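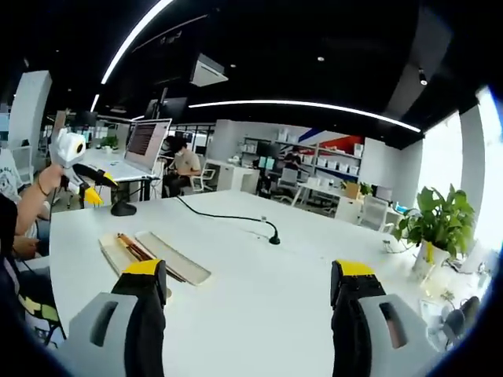 Renting the Long Room at Gratero: Frequently Asked Questions

These are the things people email us about, in more or less the order they email us about them. If your question is missing, write to Necati Saraç at the front desk. He reads everything and replies to most of it.

How big is the room?

464 square feet, measured wall to wall by a man with a laser who charged us for it. The older brochure says 500. The older brochure was written by the previous tenant, who was selling something.

How do I book?

Through the calendar on our site. Pick a slot, pay the deposit, and wait for the confirmation email. Until you have that email you have a hope, and we have had two hopes turn up at the same time with cake.

The minimum booking is 3 hours. Yes, even if your meeting is short. Yours may be the first short meeting in history, and you're welcome to spend the rest of the time looking out the window.

What does it cost?

$210 for a half day. Evenings cost the same as mornings. We used to charge more for evenings and spent so long arguing over when evening begins that we gave it up.

Do you have a discount for artists, nonprofits, students, or people who are broke?

There's one discount, 12 percent, for anyone who books the same slot every month. You may be any of the above, or a law firm. We don't check.

Can I get in early to set up?

If nobody is booked before you, we'll let you in fifteen minutes ahead. If you need an hour to hang bunting, book an hour for hanging bunting. Hubert Widmer, who runs the building, has heard the phrase "we just need to pop in for a second" and now leaves the room when it is said.

What about parking?

There are spaces behind the building off the alley. The ones with SÖNMEZ painted on them belong to the upholstery shop next door, and the Sönmez family notices. They won't shout. They'll park behind you and go to lunch. Street parking is free after 6 p.m. and theoretical before that.

Is there an elevator?

Yes. It is slow and it stops at the second floor whether or not you asked it to. The doors will close again on their own. Pressing the button harder has no effect, though you'll be in good company trying.

The room, the restroom, and the kitchenette are all step-free once you're up there. If anyone in your group can't use stairs, tell us when you book so we can let you know about any service visits that day.

Can we bring food?

Bring what you like, as long as it leaves with you. The kitchenette has a kettle, a sink, and a microwave with one working setting. The refrigerator is for use during your booking. Anything left in it overnight becomes a matter for Necati, whose standards about other people's hummus are low.

No open flames, which includes birthday candles. We're sorry. The smoke detector is much fussier than we are, and it calls people.
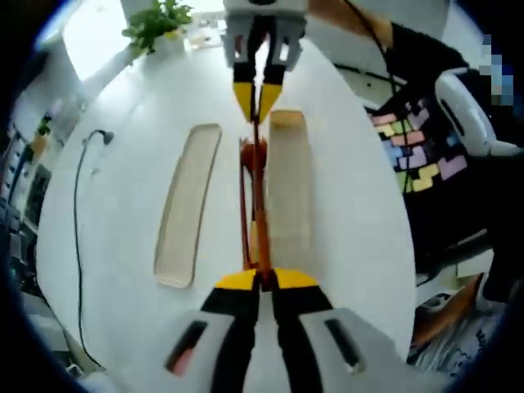
Sparklers also count as open flames. We added that line last June.

Can we play music?

Until 9 p.m., at a volume that lets two people talk without leaning in. Above us is Fletier, a small accounting office whose staff are patient people for ten months of the year. If your booking falls in the other two, please leave the drums at home.

Can we put things on the walls?

Painter's tape only. Every other tape calls itself removable, and the wall by the door is our record of how that went.

How does the heating work?

It's a Holtov unit, older than some of our customers, and it has two moods. Set the dial to the pencil mark and leave it there. If the room feels wrong, wait ten minutes before touching anything. If it still feels wrong, call the desk. Please don't open the windows with the heat on, however good it feels.

What happens if I cancel?

More than a week out, you get the whole deposit back. Inside a week, you get half. On the day, you get our sympathy. We can usually move a booking once without a fee if you ask before it starts.

What state should I leave the room in?

Chairs stacked, floor swept, trash in the bins by the back stairs, lights off. The broom lives behind the door. It's the first thing people fail to find, so to repeat: behind the door.

Can I come and see it first?

Any weekday morning, if you call ahead. The buzzer is the second one down. The top one is Fletier, and they'd like you to know that.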